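Wer war der Große Rezende? Ein Varietékünstler und was in Warkel von ihm übrig ist
Projektbericht im Seminar Lokalgeschichte und Erinnerung, abgegeben am 12. Juni 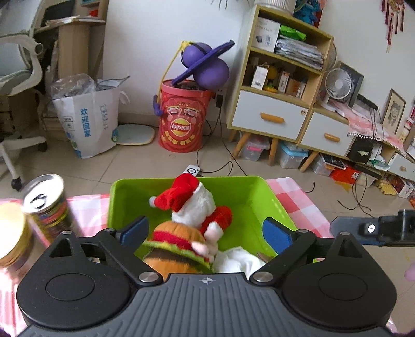 1. Wie wir zum Thema kamen

Unser ursprüngliches Thema war die Geschichte des Warkeler Straßenbahndepots. Dazu gab es bereits zwei Facharbeiten, eine Festschrift und einen pensionierten Fahrdienstleiter, der uns am Telefon erklärte, es sei alles gesagt, und zwar von ihm. Wir haben das respektiert und uns ein neues Thema gesucht.

Auf den Großen Rezende stießen wir in einem Antiquariat, auf der Rückseite eines gerahmten Plakats für Dauerwellen. Jemand hatte beim Rahmen Pappe gespart und als Unterlage ein altes Programmheft des Varietés Dranaso genommen. Darin stand zwischen einer Hundedressur und einem Jodelduo: »Der Große Rezende, Bauchredner und Gedankenleser, soeben von triumphalen Erfolgen in Plerkbridge zurück«. Plerkbridge mussten wir nachschlagen. Es ist ein kleines englisches Seebad mit einem Pier, und nach allem, was wir inzwischen wissen, ist ein triumphaler Erfolg dort eine Frage des Wetters.

Unsere Gruppe bestand aus drei Personen. Die Aufgaben haben wir gleich am Anfang verteilt (Archiv, Interview, Text) und uns bis in den Mai hinein auch daran gehalten. Danach machte jeder das, was gerade brannte.

2. Fragestellung

Im Seminar wurde uns gesagt, eine gute Fragestellung sei eng. Die erste Fassung lautete: »Welche Bedeutung hatte das Varieté für die Unterhaltungskultur der Nachkriegszeit?« Am Rand stand danach mit Rotstift: »Auf welchem Planeten?« Die zweite Fassung haben wir behalten:

Wie erinnert man sich in Warkel an einen Mann, der hier aufgetreten ist, hier gewohnt haben soll und von dem fast alles, was gedruckt vorliegt, Werbung in eigener Sache ist?

Das »soll« war uns wichtig. Im Programmheft heißt Rezende »ein Sohn unserer Stadt«. In einem anderen Heft, das wir später fanden, heißt er »der Zauber Südamerikas«. Beides gleichzeitig ist möglich, aber man hätte gern einen Meldeschein.

3. Vorgehen

Wir haben mit drei Arten von Quellen gearbeitet: Programmheften, Zeitungsausschnitten und einem Interview.

Die Programmhefte liegen im Stadtarchiv in einer Mappe mit der Aufschrift »Dranaso, Diverses«. Diverses ist im Archivwesen offenbar ein Fachbegriff für »wird schon keiner fragen«. Zwischen den Heften lagen Getränkerechnungen, eine Hausordnung für Artisten (Rauchen in der Garderobe verboten, Feuerspucken auf der Bühne nach Absprache) und ein sehr höflicher Brief an einen Klempner. Den Brief haben wir vollständig transkribiert, bevor uns auffiel, dass er mit unserem Thema nichts zu tun hat. Er liegt der Arbeit trotzdem als Anhang bei, die Transkription war viel Arbeit.

Bei den Zeitungen hatten wir mehr erwartet. Der Lokalteil schrieb über das Varieté fast immer in einem Ton, als sei der Verfasser eingeladen worden und habe gut gegessen. Eine Kritik im engeren Sinn fanden wir nur einmal. Sie umfasst vier Sätze, von denen zwei die Heizung betreffen. Über Rezende heißt es dort, man habe »die Lippen des Künstlers gelegentlich bei der Arbeit beobachten können«. Für einen Bauchredner ist das hart.

Den Ausschlag gab das Interview. Über einen Aushang in der Stadtbücherei meldete sich Maiara Barros. Sie ist 93 Jahre alt, lebt seit Jahrzehnten in Warkel und hat als junge Frau im Varieté Dranaso gearbeitet, zuerst an der Garderobe und später als Assistentin bei Rezende. Wir haben sie mehrmals besucht. Ein Gespräch dauerte bis zu 95 Minuten, danach war immer jemand müde, und sie war es nie.

4. Das Varieté Dranaso

Das Haus stand in der Nähe des Güterbahnhofs, was man den Vorstellungen anhörte. Frau Barros erzählte, die Kapelle habe gelernt, bei durchfahrenden Zügen lauter zu spielen, und die Seiltänzerin, bei durchfahrenden Zügen stehen zu bleiben. Heute befindet sich auf dem Grundstück ein Parkdeck. Eine Tafel gibt es, sie erläutert die Parkgebühren.

Woher der Name kommt, konnten wir nicht klären. In der Festschrift zum Bestehen des Hauses steht, Dranaso sei der Name einer versunkenen Stadt im Orient. Frau Barros hielt das für Unfug. Nach ihrer Erinnerung hat der Gründer die Anfangsbuchstaben seiner Gläubiger aneinandergereiht, um sie zu besänftigen. Wir halten die zweite Erklärung für sympathischer, belegen können wir keine von beiden.

Das Programm wechselte monatlich, das Publikum nach Auskunft unserer Zeitzeugin kaum. Man kam aus der Nachbarschaft, man kannte die Witze und wurde ungehalten, wenn einer fehlte. Rezende habe einmal versucht, die Nummer mit dem schwerhörigen Grafen zu streichen. Er habe sie dann nach der Pause nachholen müssen.

5. Rezende auf der Bühne

Die Nummer hatte zwei Teile. Im ersten sprach Rezende mit einer Puppe namens Herr Direktor, die ihn herunterputzte. Im zweiten verband er sich die Augen und erriet Gegenstände, die seine Assistentin im Saal hochhielt. Das System dahinter war ein gesprochener Code: Die Art, wie die Assistentin ihn ansprach, verriet den Gegenstand. »Bitte, Meister« hieß Uhr, »Nun, Meister« hieß Brille, und »Meister, ich bitte Sie« hieß, dass jemand etwas hochhielt, wofür es keinen Code gab. In diesem Fall bekam Rezende einen Schwächeanfall.

Frau Barros kann den Code noch. Sie hat ihn uns mit Dingen aus ihrem Wohnzimmer vorgeführt, und eine von uns musste den Meister geben. Wir lagen überwiegend falsch, was sie auf unsere Ausbildung schob.

Dass die Werbung den Künstler als Gedankenleser führte, störte sie schon damals. »Der konnte nicht mal lesen, wenn ich sauer war«, sagte sie uns, »und das stand mir wirklich im Gesicht.« Wir haben diesen Satz im Seminar als Beispiel für eine Quelle vorgestellt, die einer anderen Quelle widerspricht.

6. Rezende hinter der Bühne

Hier wird es dünn. Über sein Leben abseits der Auftritte wissen wir, was Frau Barros erzählt, und sie erzählt es jedes Mal etwas anders. Beim ersten Besuch wohnte er in einer Pension am Fluss. Beim zweiten wohnte er in der Garderobe, wegen der Miete. Als wir vorsichtig nachfragten, sagte sie, das sei doch dasselbe gewesen, er habe die Pension bezahlt und in der Garderobe geschlafen, weil die Wirtin ihn für seine Puppe gehalten habe. Das klingt erfunden. Es kann trotzdem stimmen.

Familie hatte er nach dieser Darstellung keine, oder mehrere. Nach seinem Weggang sollen sich im Varieté nacheinander verschiedene Leute gemeldet haben, die sich als Sohn, Neffe oder Verlobte ausgaben und nach einem Koffer fragten. Den Koffer hat niemand bekommen. Frau Barros sagt, es seien nur Kragen darin gewesen.

Auch die Herkunft bleibt offen. Rezende ist ein Nachname, den es tatsächlich gibt, in Portugal und Brasilien. Frau Barros, deren Familie selbst aus Brasilien stammt, hat ihn in der ersten Woche auf Portugiesisch angesprochen. Er habe sich verbeugt und auf Deutsch geantwortet, er spreche vor der Vorstellung aus Prinzip nicht. Nach der Vorstellung sprach er ebenfalls nicht. Sie hat das Thema danach ruhen lassen, »aus Takt«, und weil ihr Vertrag davon abhing.

7. Die Sache mit Plerkbridge

Ein eigener Abschnitt gebührt dem englischen Gastspiel, denn es ist das Einzige, womit Rezende zeitlebens warb. Wir haben an das dortige Heimatmuseum geschrieben und eine freundliche Antwort erhalten. Ein Rezende sei in den Unterlagen des Piers nicht verzeichnet, wohl aber ein »Mr Resend and his Rude Doll«, der für eine erkrankte Kunstpfeiferin eingesprungen sei. Über Triumphe könne man nichts sagen, es habe in jener Woche stark geregnet.

Ob Mr Resend unser Mann ist, lässt sich nicht beweisen. Die unhöfliche Puppe spricht dafür. Frau Barros, der wir den Brief vorgelesen haben, war von dem Fund weniger überrascht als wir und wollte vor allem wissen, was die Kunstpfeiferin gehabt habe.

8. Was nicht geklappt hat

Die Tonaufnahme des ersten Besuchs ist fast unbrauchbar, weil das Gerät neben dem Kühlschrank stand. Wir haben daraus eine sehr gute Aufnahme des Kühlschranks und vereinzelt Frau Barros. Ab dem zweiten Besuch haben wir mitgeschrieben.

Unser Leitfaden mit den vorbereiteten Fragen kam nicht zum Einsatz. Frau Barros ließ ihn sich geben, las ihn durch, strich zwei Fragen als unverschämt an und beantwortete dann andere. Im Methodenkapitel unseres Lehrbuchs heißt das narratives Interview, und man soll es vorher planen.

Schwierig fanden wir außerdem die Frage, wie viel man glättet. In der ersten Textfassung hatten wir die beiden Versionen von der Pension so zusammengezogen, dass eine schöne Anekdote entstand. Beim Gegenlesen fiel auf, dass wir damit genau das taten, was die Programmhefte auch getan hatten. Jetzt stehen beide Versionen im Bericht, und der Abschnitt liest sich schlechter.

Geplant war schließlich ein Stadtplan mit Rezendes Stationen. Da wir nur das Parkdeck sicher lokalisieren können, haben wir auf den Plan verzichtet.

9. Ergebnis

Der Große Rezende ist in Warkel aufgetreten, das ist durch Programmhefte, die Kritik mit der Heizung und eine Zeitzeugin belegt. Gewohnt hat er hier wahrscheinlich, geboren ist er hier vermutlich nicht. In der Stadt erinnert sich außer Frau Barros offenbar kaum noch jemand an ihn. Auf unseren Aushang meldeten sich sonst nur ein Herr, der ihn mit einem Radrennfahrer verwechselte, und eine Dame, die das Dauerwellenplakat kaufen wollte.

Die Programmhefte haben wir dem Archiv mit einer Liste zurückgegeben. Die Mappe heißt jetzt »Dranaso, Programme und Diverses«. Unsere Mitschriften liegen dort ebenfalls, Frau Barros hat zugestimmt, unter der Bedingung, dass die Stelle über die Wirtin drinbleibt.

Verwendete Quellen
Programmhefte des Varietés Dranaso, Stadtarchiv Warkel
Hausordnung für Artisten, ebenda
Zeitungsausschnitte aus dem Warkeler Lokalteil
Gespräche mit Maiara Barros, eigene Mitschriften
Schriftliche Auskunft des Heimatmuseums Plerkbridge
Anhang: Brief an den Klempner (Transkription)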